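Lureck Lab Notes
20/03/2024

Wrist camera alone gets the arm to the pen, most of the time
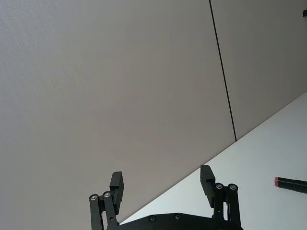
The manipulation group at Lureck has spent the winter on a narrow question: how well can an arm learn to find and pick up one small object when the only camera it has is the one on its wrist? Most of our earlier work used a second camera fixed over the table. That camera sees everything, but it has to be calibrated, and the calibration drifts whenever someone leans on the stand. Áine Dolan wanted to know what we would lose by taking it away.

The short answer is that we lose a fair amount at the start of each attempt and very little at the end. Once the pen is well inside the wrist view, the policy closes on it about as reliably as the two-camera version did. The trouble comes earlier, when the gripper starts tilted toward the wall and the pen is near the side of the view or outside it. A policy trained on ordinary demonstrations tends to do one of two things there. It moves straight down at the bare table, or it hovers and makes small corrections that cancel each other out.

We collected 349 demonstrations by teleoperation. In the first 239, the operator began with the pen in clear view and went directly to it. For the rest, Áine changed the instructions. The operator had to start from an awkward wrist angle, turn until the pen came into view, stop there for a moment, and only then approach. We have been calling these search starts. They take longer to record and they are dull to do, but they give the policy something to copy when it can't see what it needs.

Training was otherwise the same for both sets. The policy takes in the current wrist image and the joint readings, plus a short history of past images, and puts out the next stretch of motion. We tried lengths of history from one image up to five. With a single image the arm would turn toward the pen, lose it, and turn back again. Five images were enough to stop that in nearly every run. We didn't go further, as the training machine was already at its memory limit.

For the test we ran 46 trials with each policy, using the same list of start poses and pen positions for both. The policy trained with search starts was clearly better on the hard poses and slightly slower on the easy ones. The slowdown comes from the pause. The arm sometimes stops to look even when the pen is directly in front of it, a habit it picked up from the operators. We may trim the pauses out of the recordings and retrain to see if it goes away.

Two things still go wrong often enough to mention. Pens lying close to the back edge of the table are hard, and the fingers come in too high for them. We think this is a lack of demonstrations in that area, but have not checked. The second is the plain wall. When the view is mostly wall there is little for the policy to judge its own motion by, and it leans on the joint readings. A small offset in the wrist joint then carries straight through to the turn. Rumavitz ran into something similar on their bin task and have offered to share their notes on it.

The next round will use more than one kind of object and a start list drawn up by someone outside the group, so that we are not testing only on poses we thought of ourselves. The Carroll room is booked for it. We also plan to repeat the history test on the Skunov machine, where memory should be less of a problem. A longer write-up, with the full trial list, is due in November.

Anyone who wants the demonstration set before then can ask Áine. The recordings are sorted by start type, and the operator instructions are in the same folder.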